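4. Aligning the Mount and Observing the Sun

4.1 Before you start

This section covers polar alignment of the Vundaner equatorial mount, fitting of the Mastedby full-aperture solar filter, and the first daytime pointing. Complete Section 3 (Balancing) first. A mount that is out of balance will not hold its alignment.

CAUTION: Never point the telescope at or near the Sun without the solar filter in place over the front of the tube. Permanent eye damage can occur in an instant. Do not use a filter that screws into the eyepiece.

You will need:
Vundaner mount and tripod, leveled
Optical tube with dust cap on
Mastedby solar filter, with its three nylon screws
Hand controller and cable
Compass
Hex key, 4 mm

4.2 Rough polar alignment by day

1. Set the tripod on firm ground. Grass is better than asphalt, which heats up and spoils the view.
2. Turn the tripod until the leg marked N points to true north. Correct the compass reading for your local magnetic declination.
3. Loosen the latitude lock. Turn the front latitude bolt until the scale shows your latitude, then tighten the lock.
4. Center both azimuth knobs. Each should have equal travel left and right.
5. Connect the hand controller and switch on. The display shows the firmware version, then the site menu.
6. Enter latitude, longitude, time zone and local time. Use the 24-hour format.

Note: The site menu takes elevation in meters. If your site is at 1,230 meters, enter 1230 without the comma. The controller does not accept punctuation in this field and will return to zero.
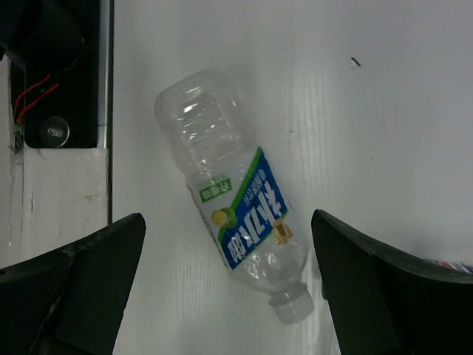

7. Select ALIGN, then DAY. The mount drives to its home position and stops.
8. Check the home marks on both axes. If they do not line up, release the clutches, line them up by hand and tighten again.

If the controller shows error 171, the cable is seated in the autoguider port. Switch off, move the cable to the port marked HC and begin again at step 5.

4.3 Fitting the solar filter

1. Hold the filter up to a bright lamp and look through it from the coated side. Reject it if you see any pinholes, scratches or creases.
2. Remove the finder scope, or cap it at both ends.
3. Point the tube away from the Sun and take off the dust cap.
4. Slide the filter cell over the front of the tube until it stops.
5. Tighten the nylon screws evenly, by hand only.
6. Pull gently on the cell. It must not move.

The standard cell (part 102) fits the short tube. Owners of the long tube need part 916, which has a deeper skirt. The two are not interchangeable.

4.4 Pointing and tracking

1. Select OBJECT, then SUN. Confirm the filter prompt.
2. When the slew ends, use the shadow of the tube for fine pointing. The shadow is smallest when the tube is on target.
3. Insert the lowest-power eyepiece and center the disk with the arrow keys.
4. Press SYNC, then set the tracking rate to SOLAR.
5. Focus on the edge of the disk or on a sunspot group.

Note: Slow drift north or south means the azimuth is off. Adjust with the azimuth knobs, never with the arrow keys, and repeat from step 3.

CAUTION: Do not leave the telescope unattended in daylight. When finished, slew away from the Sun before removing the filter.

Section revised for the Vanthorpe controller by Sang-wook Ha. Drawings checked by Judite Calado.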